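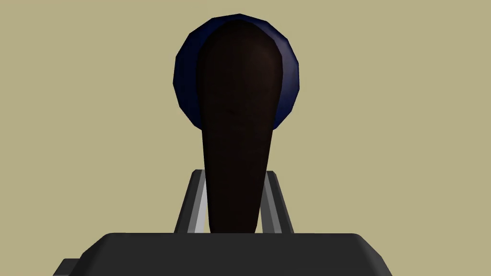 Nundix Kitchen Hand
Countertop arm with two-finger gripper

Home > Kitchen and Utility > Arms > Kitchen Hand

Overview

The Kitchen Hand picks things up and puts them somewhere else. We have been selling it long enough to know that people read that sentence and picture dinner on the table, so please read the rest of the page before you get out your card.

It clamps to the edge of a counter, plugs into an ordinary outlet, and works inside a reach of 30 inches. Within that reach it will put away produce, sort a drawer, hand you a spoon, and load the bottom rack of a dishwasher in a style we would call personal. Outside that reach it will do nothing, very reliably.

Every chore is tried in simulation first. Rendered vegetables cost less than the other kind, and when the arm drops one we don't have to mop. Ostap Panasiuk builds our practice objects, and he favors long, tapered, awkward shapes that are fat at one end and skinny at the other. A cube teaches an arm very little. A thing shaped like a club, held by the narrow part with all the bulk up top, teaches it plenty.

Can it do chores yet?

Some. We keep a list and update it when something changes, including when it changes in the wrong direction.

Does well
Moving fruit and firm vegetables from bag to bowl
Standing bottles upright in a rack
Handing over utensils, handle first
Picking up dropped lids
Wiping a flat counter, if you give it the cloth

Does, with supervision
Bottom rack of the dishwasher
Sorting a cutlery drawer (it has views on teaspoons)
Watering a plant
Picking up things that sit right in front of other things

Does not do
Eggs
Folding anything
Top rack of the dishwasher
Peeling
Stemware, please
Opening the bag of vegetables in the first place

That last item generates most of our mail. Yes, we know. A thin plastic bag with a knot in it is harder for a machine than chess, and we are working on it.

How long does a job take?

Emptying a grocery bag of 12 items takes the Kitchen Hand 6 minutes. You can do it faster. So can a ten-year-old, although the ten-year-old has to be asked. Most owners start the arm and leave the room, and this is how we suggest you use it too. Watching makes it seem slower.

The gripper

Two fingers, parallel, with replaceable pads. We tried three fingers for a season and went back. Two fingers hold a narrow thing well and a round thing acceptably, and when they let go by accident you can usually see why. Pads come in soft and firm. Soft is better for tomatoes, firm is better for jars, and swapping them takes a coin and a little patience. The pads are dishwasher safe. The arm should not be asked to load its own pads.

What's in the box
Arm and gripper
Counter clamp
Power supply
Soft pads, firm pads
Stop button on a cord (mount it where you can reach it with an elbow)
Printed guide, with corrections on a loose sheet

Specifications
Reach: 30 inches
Maximum load at full reach: 2 pounds
Counter thickness: up to 2.5 inches
Noise: comparable to a refrigerator with something on its mind
Finish: charcoal

Price: $2000, clamp included. Cullix mobile base sold separately and currently out of stock.

From owners

"I bought it to put away groceries and it puts away groceries. It also puts away my reading glasses if I leave them on the counter. They were in with the onions." Pendo Barasa, Stusham

"Four stars. Dishwasher loading is as advertised, meaning I redo it. My husband's loading is the same and he didn't come with a stop button." Kurniawati Ngau

"Took a Wednesday off to set it up and needed all of it. Fine since then." Tavion Strickland

Before you order

Measure your counter. Check for an overhang, as the clamp wants a flat underside. Marble owners should buy the felt kit. If you have a cat, call us.

Updates arrive overnight and the release notes are written by Vsevolod Lytvynenko, who does not exaggerate. The January notes read, in full, "Slightly better with eggplant. Worse with forks. Looking into forks."

Forks are now back to where they were.

Returns

Thirty days, original box. Please remove any food.

Related products
Felt clamp kit
Spare pads, soft or firm
Derkach wall bracket
Longer cord for stop button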